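Filed under: Home & Workshop / Materials

The Thread Problem: Why Spare Caps Seldom Fit

A household water container fails in one of three places: the wall, the base or the closure. Walls and bases are thick and carry a low, steady load. The closure is opened and closed every day, usually by someone in a hurry, and it wears out first.

Replacing it should be simple. A screw closure is defined by its outside diameter, the distance between threads (the pitch), the number of turns and the height of the neck. Two caps can match on the first measurement and still differ on the rest. A cap with the wrong pitch will go on for half a turn and then bind. A cap with the right pitch and a shorter skirt will turn all the way down and leak, as the liner never reaches the rim.

Bernardo Morais runs the parts counter at Delacroix, a repair shop that handles kitchen and laundry equipment. Customers usually bring him the cap and leave the container at home. "The cap is the worn part, so it's the worst thing to measure from," he says. "I want the neck." He takes the diameter across the crests of the thread with calipers, then lays a pitch gauge along the side. When the neck can't be brought in, he asks for a strip of modeling clay pressed against it. The impression gives pitch and profile together.

Materials complicate the job. Polypropylene is stiff, resists fatigue and keeps its thread form well. Low-density polyethylene is softer and seals without a liner, but it creeps: held under load, it slowly takes a new shape. A soft cap left tight for a year has stretched to suit one neck and will sit poorly on any other. Warm storage speeds this up.

Henell, a molding firm that supplies replacement closures, tests its caps for 1000 open-and-close cycles at a fixed torque. In its August batch, 13 caps were pulled for a second check after the torque readings drifted. Of those, 7 had flash – a thin fin of excess plastic – on the first thread, where two halves of the mold meet. The fault can be trimmed with a sharp blade. The remaining caps were short by a fraction of a millimeter and were ground up for reuse.

Liners deserve more attention than they get. A foam disk 2 mm thick will take up small errors in the rim, while a solid rubber one will not. Foam absorbs residue, however, and should not be moved from a detergent container to one that holds drinking water.

Cleaning comes before any measurement. Scale in the root of a thread reads as a smaller pitch depth and can send the buyer to the wrong size. Warm water and citric acid will clear it. Wire brushes should be kept off plastic.

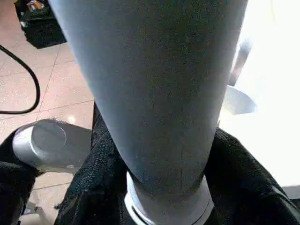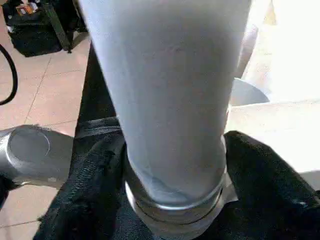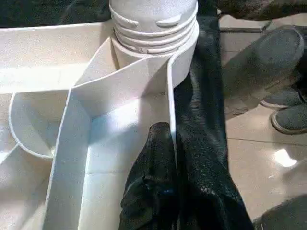
Materials and Methods Desk, Rinenano Magazine

Comments

wusumeck_fan: The clay trick works. Got a cap for an old Wusumeck tank on the first try.

P. in the valley: Would plumber's tape fix a loose cap, or is that asking for trouble?

gasketman: Tape helps on tapered pipe threads. These are straight, so replace the liner first.

Odile: Parts counter was closed when I went on 26th September. Do they take mail orders?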